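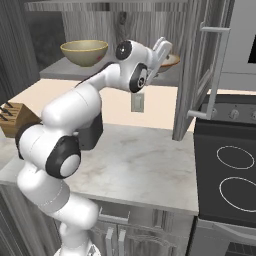 The Sastville Peaker Plant and the Residents Who Opposed It

The Sastville Ratepayers' Energy Association was formed in the winter of 2000, when the Nigam Power Company filed its application for a gas-fired peaking station on the flats east of the river. I served as recording secretary of the Association for most of its existence. I have been asked by former members to set down an account of how it was organized and what it did, and I do so here in a personal capacity. The minute books are in my possession and I have relied on them wherever memory was uncertain.

The application was for a simple-cycle station with two turbines, to be operated during periods of high demand. Nigam held that the region would face shortages on summer afternoons within a few years and that no other site offered both a gas main and a transmission line within a short distance. The flats were zoned for industry. The company had an option on the land before most residents knew that a station was being considered.

Formation of the Association

The first meeting was held in the back room of the Grange hall on a Thursday evening in February. It was called by Shanti Bhatt, a retired bookkeeper who lived on Levee Road and who had read the legal notice in the county paper. She had expected her immediate neighbors. The sign-in sheet carries 52 names, several of them from Sestberg, on the far bank, which lay downwind of the proposed stacks and had received no notice at all.

There was no agreement that night on whether the station should be opposed outright. A number of those present worked in construction and wished to know how many jobs would be offered locally. Others objected only to the site. A smaller group, in which I include myself, doubted the need for it. The resolution that was adopted said that the Association would "seek full information on the proposal and represent the interests of ratepayers and residents in all proceedings concerning it." That sentence was debated for over an hour and was never amended afterward.

Dues were set at a level that a household could pay without discussion. A post office box was rented. The Association had no paid staff at any time.

The Question of Need

The state siting board was required to find that a new station was needed before it could consider where the station should go. Most groups that had appeared before the board in earlier cases had spent their effort on noise, traffic and air quality. We were advised by a lawyer in the capital, who gave us one afternoon of her time without charge, that the finding of need was where an application could be contested on its own numbers.

Omprakash Dhillon took this work on. He had taught high school mathematics and had no background in electricity, and he began by requesting the load data that the company had filed with its application. The data arrived on paper, in three boxes. He and two former students entered the figures by hand over the course of the spring.

His finding was a simple one. Nigam's forecast carried forward the growth of two unusually hot summers and applied it to every year that followed. It also counted the load of the Makance paper mill at full output, although the mill had already announced that it would close one of its two machines. When the mill was entered at its reduced load, the shortage that the company had described moved several years into the future. When an ordinary summer was used as the base, the shortage was limited to 70 hours in the year.

I recall the discussion that followed this report better than I recall most of the hearings. Several members wished to issue a statement at once saying that the station was unnecessary. Mr. Dhillon would not agree to it. He held that a shortage of 70 hours was still a shortage, that people would be without power during those hours if nothing was done, and that the Association was obliged to say what should be done instead. The minutes record that the meeting adjourned without a decision and reconvened the next week.

The Alternative Filing

The document that came out of these meetings was titled An Alternative Plan for Summer Peak Demand and was submitted to the board in early summer. It proposed that the company pay its larger customers to reduce load on request during the hours in question, that municipal pumping be moved to the night, and that the substation serving Sestberg be upgraded so that power could be brought in from the neighboring system. None of these measures was new. Each had been adopted elsewhere by utilities of similar size, and we attached their published reports as exhibits.

The plan had weaknesses and I see no purpose in concealing them. We had not spoken to enough of the large customers before naming them. The manager of the cold storage warehouse learned from the newspaper that he was expected to shut down compressors in August, and he appeared at the next hearing to testify for the company. Our cost estimate for the substation was too low. Mrs. Bhatt wrote to the warehouse to apologize, and a working arrangement was eventually reached, but the damage at the time was considerable.

The Hearings

The board sat in Sastville for several days and afterward in the capital. Attendance at the local sessions was large. The Association had asked its members to speak briefly, to give their addresses, and to refrain from applause, and for the most part these requests were respected. Speakers from the building trades were heard in silence. I mention this because the county paper described the sessions as disorderly, and the transcript does not bear that out.

Nigam's forecasting witness was examined for the better part of a day. Intervenors without counsel were permitted to put questions themselves, and Mr. Dhillon did so from a sheet of notebook paper. The witness agreed that the mill's announcement had been known to the company when the forecast was prepared. He did not agree that it ought to have been included. The hearing officer asked him to rerun the forecast and to file the result, which the company did some weeks later, together with a letter stating that the revised figures did not alter its conclusions.

Outcome

The board did not reject the application. It issued an order deferring the finding of need and directing the company to carry out a trial program of voluntary load reduction before returning. Members who had hoped for a denial were disappointed, and a few resigned. The company ran the trial for two summers. It then let its option on the land lapse and withdrew the application without a public statement. The substation at Sestberg was upgraded later, at a cost well above our estimate.

It would be incorrect to credit the Association alone. Gas prices rose sharply during the period, the mill closed its remaining machine, and the company came under new management with other priorities. I have heard former members say that we stopped the station. My own view is that we delayed it until the reasons for building it had weakened, and that the delay rested largely on the three boxes of load data.

The Association After the Withdrawal

Meetings continued for several years on a reduced schedule. The Association intervened in two rate cases, with modest results, and published a short guide to reading an electric bill that the public library kept at its front desk. A proposal to merge with a statewide group was voted down. The final entry in the minute book concerns the return of the key to the Grange hall.

Papers and Corrections

The minute books, the correspondence and a complete set of the hearing exhibits will be deposited with the Sastville library once an inventory has been made. The original load data sheets are incomplete. One of the three boxes was stored in a basement on Levee Road and was damaged by water, and anyone who holds copies of the sheets for the Makance feeder is asked to write to me through this site. Corrections to the foregoing account are also welcome and will be added below with the name of the person supplying them.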